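Kinel Ferry Day Trips: FAQ
Print | E-mail
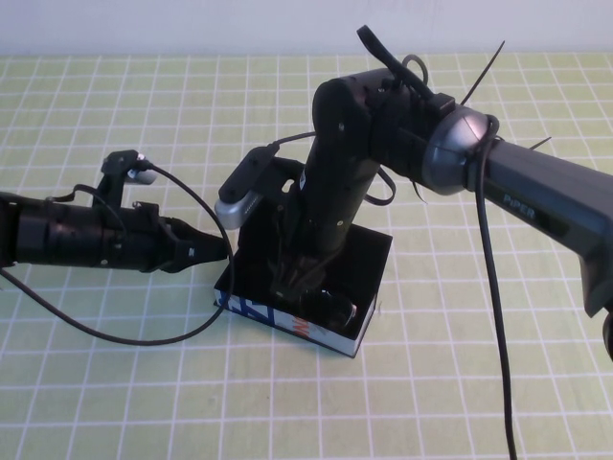

Is the island worth a day?
Maybe. The brochure promises 5 beaches. I'd call two of them beaches.

Do I need the Griloment pass?
It costs $157. Add up your fares first, as most day visitors won't get that back.

Will I see seals?
The ads say so. Don't book on that basis.

Is July best?
It's the busiest, and lunch lines are long.

Contact: Maeve Hanrahan | © Kavanagh Travel Notes | Back to top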